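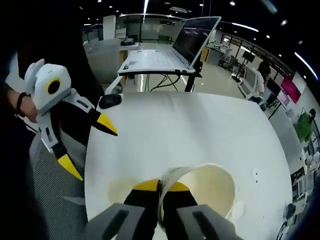
How I collect cup demos with two hand-held grippers

I get a lot of messages asking how to go from "I have a gripper on a handle" to "I have a folder of examples a policy can learn from." So I'm writing up how I do it, using the paper cup task, because it's cheap and small and it will still find every hole in your process.

The cup task goes like this. A paper cup sits on a round table. One gripper takes hold of it by the rim, the other one helps, and the cup ends up where it's supposed to be. Depending on the variant there's a lid involved too. You do it by hand, with the tools, over and over, and the recordings become your training set. No arm on a base, no teleop rig, just you walking up to a table with a gripper in each hand (or one each, if you've got a friend free).

What you'll need

Two hand-held grippers, charged
A table you can reach across without leaning on it
A sleeve of paper cups and some lids
A laptop for the recording log
Painter's tape and a pencil
Something to drink that isn't in one of the task cups. Ask me how I know.

Step 1: Write the task down in one sentence

Do this before you touch anything. Mine for June was "pick the cup up by the rim and set it upright on the mark." I taped it to the wall. It sounds silly, but the first batch I ever shot was a mess of four slightly different tasks, because by mid-afternoon I'd started nudging the cup upright with a fingertip and then grabbing it. Totally natural! Also a completely different behavior, and the model had no idea which one I wanted.

If you catch yourself doing something new and you like it better, finish the session the old way. Start a new batch with the new way tomorrow and give it its own name. My batches are called Plidside and Loteo, and yes, those are just words I liked. Plidside is cup only, Loteo is cup and lid.

Step 2: Calibrate the fingers

Open all the way, close all the way, hold for a couple of seconds, repeat three times. Save that as its own clip at the top of the session. When you swap finger pads, do it again. I skipped this once after changing one pad and the recorded opening width was off for the entire afternoon, so out it went.

Check the fingertips while you're at it. Mine get grimy from the cup coating and then the rim slides. A wipe with a barely damp cloth is enough.

Step 3: Do your mapping pass

If your grippers figure out their position from their cameras, they need a look at the room before the real work starts. Stand at the table, sweep slowly left and right, then raise and lower, then walk a little loop around to the other side. Don't rush it. Fast sweeps blur and the tracking gets lost, and you won't find out until you process everything at night.

A room with stuff in it is good for this. Pillars, chairs, desks, ceiling lights, all of that gives the tracker something to hold on to. People moving around in the background haven't hurt me so far, and I wouldn't clear out an office for it. Big blank tabletops are the hard part, so try not to point both grippers straight down at the table from two inches up for the whole clip.

Step 4: Record, and go slower than feels right

Now the fun bit. Start with the grippers off the table, in view of each other if you can manage it, and pause for a beat. Then move in. I aim for 15 seconds a clip. My early ones were way shorter, and when I played them back the approach was two or three usable moments and then bam, cup in hand.

With the rim grab, come in so one finger goes inside the cup and one stays outside, then close gently. You want the paper to give a tiny bit and spring back. If the cup wall folds, you're squeezing too hard and that cup is done (I keep crushed ones in a separate bag so they don't sneak back in). A cup lying on its side is trickier than a standing one, because it wants to roll away from whichever finger touches first. Bring the second gripper close on that side and let it wait there.

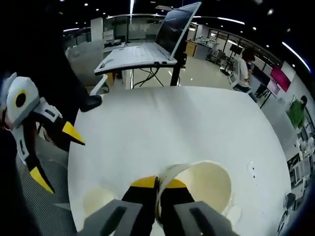
Thin plastic is a whole other animal. It bends, it springs, it catches the light and then vanishes against a white tabletop, and your hands will want to yank it. Please don't yank it! Pinch near the edge with just the tips, lift a little, stop, then keep going at the same speed. If it slips out, open up, back off and go in again in the same clip. I keep those. A slip followed by a clean second try is some of the most useful stuff in the folder, as far as I can tell, and my Loteo results got noticeably better once I quit deleting them.

What I do delete: anything where my own fingers touched the cup, anything where a gripper bumped the table hard, and anything where I started talking to somebody and drifted.

Step 5: Move things between clips

This is the step people skip when they get tired. After every clip, change something. Slide the cup over. Turn it. Lay it down facing the other way. Start from the other side of the table. I have a little list of start positions in pencil and I tick them off, otherwise I put the cup in my favorite spot every single time and don't notice.

Things I change every clip: cup position, cup direction, where my hands start.

Things I change every 50 clips: where I'm standing, which chair is nearby, which hand leads.

Things I leave alone all session: the table, the lights, the finger pads.

Stains and marks on the table can stay. I used to scrub mine between sets and it made no difference I could measure. Just be a bit careful that your target mark isn't the only dark thing around, or the model may decide that any dot will do.

Step 6: Log as you go

I keep the laptop open within reach and type one line per clip: number, start position, good or bad, one word about why. Don't leave it for later. I left it for later once in Prakville, when I was shooting in a borrowed room with a hard stop at five, and I spent the next morning squinting at clips trying to remember which ones I'd hated.

My log lines look like this:

041 left edge, lying, good
042 left edge, lying, bad, bumped
043 center, upright, good, slip then recover

That's the whole format. I run a small script I named Babalola over it afterward that sorts the clips into folders and yells at me if a number's missing.

Step 7: Stop before you want to

For this task I collect 200 good clips before I train anything. I do not do them in one go. My record for one sitting is 58, and the last ten of those were awful, wrists sore, everything jerky. Now I take a break whenever I notice I'm holding my breath during the grab, which is my personal sign.

Step 8: Watch a handful before you pack up

Pick five at random and watch them all the way through at normal speed. You're checking that both grippers stay tracked, that the closing moment is visible, and that the clip matches the sentence on the wall. If two of the five look wrong, look at more before you touch the table. It's so much easier to reshoot while everything is still set up.

A few things people ask

Can I do it with one gripper? Sure, for the upright cup. For the lying-down one I'd use two.

Does the cup brand matter? Not that I've seen, but mix them. Stiff cups and floppy cups behave differently and you want both in there.

Left-handed? Me too. Have a right-handed person shoot part of the batch if you can.

How long does it take? With resets and logging, much longer than the clips add up to. Bring snacks and keep them off the table.

Next one will be on trimming the clips and lining up the two grippers' clocks, which I still do in a pretty clumsy way, so if you've got a nicer method send it over.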